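The slow return of the serial novel

For most of the nineteenth century, readers met long novels a piece at a time. A chapter or two came out in a weekly paper or a monthly part, and the bound book followed once the story was done. The habit faded when cheap single volumes arrived, and for decades the serial survived mainly in women's magazines and the back pages of country newspapers.

Skimico, a small press working out of two rooms above a bakery, has spent the past few years bringing it back. Its first serial, a family saga called Flerix, went out by post in monthly booklets. The press printed 188 copies of the opening part and expected to have some left over. By the final instalment it was mailing 879.

The booklets are plain. Each one is stapled, carries no cover art and runs to whatever length the chapter needs. Subscribers pay for the whole story in advance, and that money covers the printing. The author is paid per part, much as authors were in the old weekly papers.

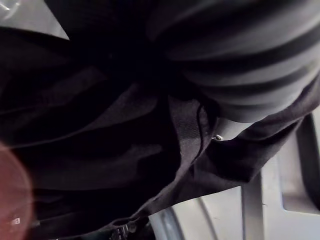 Writing this way changes the work. A novelist with a finished manuscript can go back and fix chapter three after changing the ending. A serial writer can't, as chapter three is already sitting on somebody's kitchen table. Flerix has a minor character, a surveyor, who is left-handed in April and right-handed by winter. Several readers wrote in about it, and the press left the mistake alone in the bound edition.

Pacing is the other difficulty. Every part has to give readers enough to be worth the wait, but a cliffhanger each month soon becomes tiresome. The better chapters in Flerix end quietly – a letter left unopened, a neighbour turning for home.

Skimico's next serial, Bata, is set in a harbour town and will run in shorter parts. A third, Michalski, is still being written. The press plans to keep both on paper, with back parts available to anyone who joins after the story has started.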